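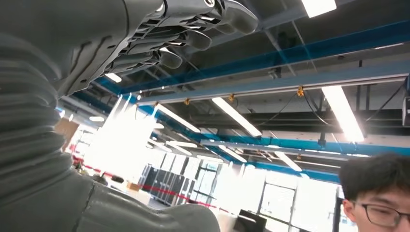
**Figure 4.** Hand and forearm of the Manari arm, seen from the wrist camera, with an operator at lower right. The bellows sleeve at the left edge covers one of the arm's joints.

### 5.3 Unplanned wrist motion during hand-over trials

The most serious fault in the study occurred in November, during the hand-over trials at the Nellalthorpe site. In two of the 17 sessions the arm raised its hand without a command from the operator. No one was hurt and nothing was broken, but in both cases a person was within reach of the arm, and we stopped all trials until the cause had been found.

The working position matters here. Hand-over trials need a person close to the robot, and Figure 4 gives an idea of how close. The operator's head is below the level of the hand and he is looking down, away from the raised fingers. The red barrier rope further back in the room keeps passers-by out of the work area, but it does nothing for the person who has to stand inside it. Our original risk assessment dealt mainly with people outside the rope. It treated the operator as someone who would be watching the arm at all times, and this was a mistake. Operators look down to read the trial sheet, to pick up the next object and to check the controller.

In both faults the sequence was the same. The arm had finished a hand-over and was holding its position. The wrist then turned upwards and the forearm followed. The controller log shows no motion command in this period. It does show a jump in the reported wrist angle, from a correct reading to a false one, within a single control cycle. The controller took the false reading as a real error in position and moved the joint to correct it. As the true angle moved further from the target, the speed limit kept the motion slow, and the operator pressed the stop button before the joint reached the end of its range. The first stop came after two seconds. The second took seven, as the operator was facing the other way.

We first suspected the Pitkänen joint controller, which had been updated shortly before the trials. Going back to the earlier version made no difference on the bench: the false reading could still be produced by bending the sensor cable by hand near the wrist. When the bellows sleeve was taken off, we found that the cable had worn against the inside of a clip. The outer cover was cut through and one of the signal wires was partly broken. The damage could not be seen with the sleeve in place, and the weekly check did not call for its removal.

The clip had been fitted by us, not by the maker. It was added when the wrist camera was installed, to take up slack in the cable. With the hand held low the cable lay freely. With the hand raised it was pulled tight over the edge of the clip, and the hand-over task raises the hand far more often than the sorting task for which the arm had been used until then.

Three changes were made before trials began again. The clip was removed and the cable given a longer loop. The controller now compares each new wrist angle with the last one and cuts power to the drives if the change is larger than the joint could make in the time. The operator also wears a stop button on a cord round the neck, in place of the single button on the bench. The brakes hold the arm in place when power is cut, and we checked this with the arm at full reach before letting anyone back into the work area.

The second arm, at Judton, had been fitted with the same kind of clip. Its cable showed light marking in the same place but gave no false readings in bench tests. It was replaced as well.

Data from the two affected sessions are left out of the results in Section 6. We kept the earlier sessions, after searching their logs for similar jumps in wrist angle and finding none. A slow drift in the reading would not have been picked up by this search, so small errors in hand position in those sessions cannot be ruled out.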